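Weekly kitchen and counter check, Jilholm Café, Gretville branch. To be completed on Monday before opening. Mark each line OK, ACTION or N/A and add a comment where the mark is ACTION.

## 1. Cold storage

- [x] Walk-in fridge at or below 5 °C. **OK**
- [x] Raw meat stored below ready-to-eat food. **OK**
- [ ] Door seals clean and whole. **ACTION.** Undercounter fridge, asset 819: lower seal split at the hinge side. Door still closes. Replacement ordered from Mykhailiuk.
- [x] Opened cream and batter labelled with date and time. **OK**

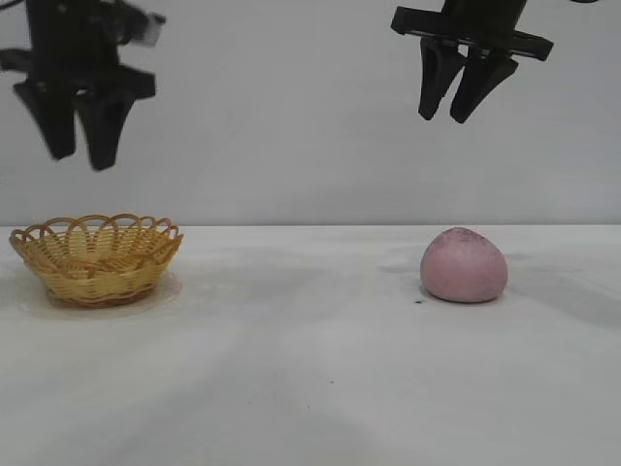

## 2. Cooking line

- [ ] Extraction filters free of grease. **ACTION.** Filter 2 to be soaked again and refitted before the grill is lit.
- [x] Probe thermometer checked in iced water and boiling water. **OK**
- [x] Gas shut-off reachable and labelled. **OK**
- [ ] Crêpe plate, asset 845: thermostat holds set temperature. **ACTION.** Reads 9 °C over the setting. Usable for batter only. Evus engineer booked; do not adjust the dial stop.

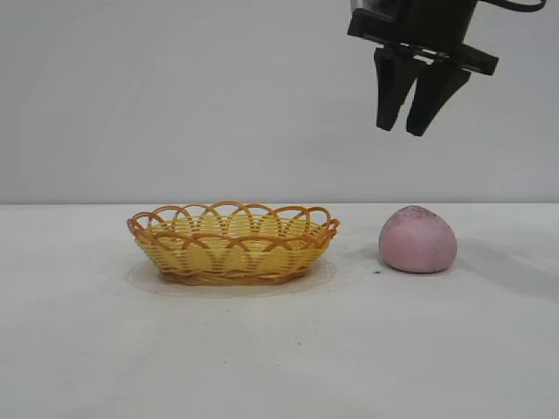
**Gretville Kitchen Operations**

## 3. Front counter and coffee station

- [x] Steam wand purged and wiped after each use. **OK**
- [x] Allergen folder matches the current menu. **OK.** June specials added, including the buckwheat galette.
- [ ] Cake cabinet lights and glass sound. **ACTION.** Chip on rear sliding panel, taped. Staff to load from the left side until the panel is changed.
- [x] Milk jugs washed at close. **OK**

## 4. Floors, exits and waste

- [x] Rear exit clear on both sides. **OK**
- [x] Wet floor signs stored by the mop sink. **OK**
- [ ] Waste oil drum lidded and on its tray. **ACTION.** Lid present, tray cracked. Drum moved to the spare tray.
- [x] First aid box sealed and in date. **OK.** Blue plasters topped up.

Open actions carry over to the next sheet until signed off by the shift lead. Completed sheets go in the green binder in the office.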